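4. How households talk about "enough"

I came to this project through arguments about soup. My co-author Shanthi Majumder and I had been collecting the words families in Wostbridge use for amounts of food (a dollop, a drop, a good bit), and the best talk always came when somebody was deciding how much to make. We ended up with 727 such remarks from two districts, Cludside and Sinarside.

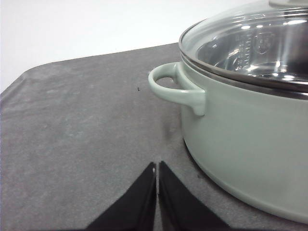

Measuring words turned up far less than we'd hoped! Grams were mostly kept for baking, and even then people would say "200 or so" and carry on. What they leaned on was the pot. "Up to the handles" came up again and again in Cludside, and with a thick looped side handle like the one on the green pot you can see why it makes such a handy mark. Sinarside speakers liked "a potful", which could mean up to 100 different things depending on who was coming.
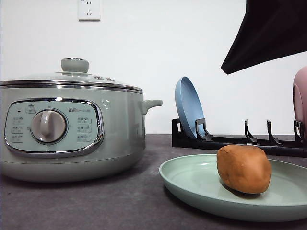
4.1 Lids, bowls and borrowed words

Older speakers also had "lid-high", meaning plenty with some left over. Darlene Sawatzky, who coded the Sinarside recordings, first took it for a joke, but it behaves just like an ordinary measure – you can have "nearly lid-high" and "not even lid-high". Bowls were another matter. A bowl was nearly always somebody's share, so "two bowls" told you about appetite and very little about volume.
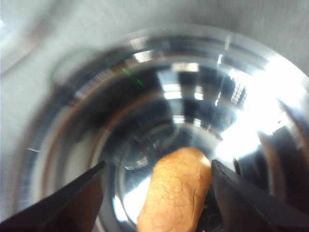 Figure 5. Inside of a polished steel bowl.

Younger speakers dropped "lid-high" almost completely and said "full" or "loads". I was a bit sad about that, I'll admit. Amrit Bélanger thinks the word is fading along with the big shared meal, though our recordings can't settle it and I'd want to hear more teenagers first.

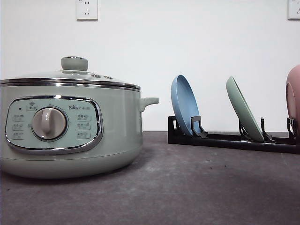 Figure 6. Pale green multi-cooker with its domed lid on.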